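Folding systems and the thick stuff
Speaker notes, spring home session, 20 minutes plus questions

Slide 1. Title. Wait for the door to close. Skip the bio.

Slide 2. The promise
The pitch is always the same. Fold everything into a small upright block, stand it in the drawer, and you'll see all your clothes at once. Litiro sells a folding board on that promise. Premex sells a set of drawer dividers. I own both and paid for both.
Ask for hands: who has tried upright folding? Keep your hand up if the drawer still looks that way in February.
Don't be mean about it. I put my own hand down too.

Slide 3. What the demos use
T-shirts. Thin cotton, ironed flat, all one size. Of course they stand up. I could stand up a paper napkin if I folded it enough times.
Ask why the sweatshirts never come out of the basket.

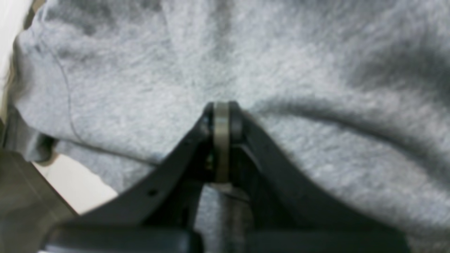 Fleece has its own ideas. Every fold traps air, and the layers push back on each other, so the edge you wanted crisp ends up round. Look at the left side, where the gray fabric bulges as it curves around, and then at the thick roll bunching up on the right. I don't care which board you bought, that is your starting material. The Litiro leaflet says to "smooth out gently." Read that line slowly and move on.

Slide 4. The drawer math
My dresser is a Sundqvist, 900 millimeters wide. The dividers cut it into 5 slots. Thin shirts did fine. In the fleece slot I could fit two tops, and the drawer caught on the second one.
Pause here. People will want to tell you about their own dresser. Let one of them.

Slide 5. The time claim
The Jolska course says you save hours a year. Saved from what? I never spent hours hunting for a sweatshirt. They're big and I know where they are.
The course also claims 1000 happy students. It doesn't say how many were asked.

Slide 6. What I do now
Thick things get folded in half twice and laid flat on a shelf, biggest at the bottom. Blankets the same. Takes no board. It looks OK.
Thin things can stand upright if you enjoy that. I mostly don't bother.
(If running late, skip to the last slide.)

Slide 7. Before you buy
Take the thickest top you own, fold it the way the video says, and leave it on the bed overnight. If it's still a block in the morning, buy the board.

Questions. Someone will ask about vacuum bags. That's the fall talk.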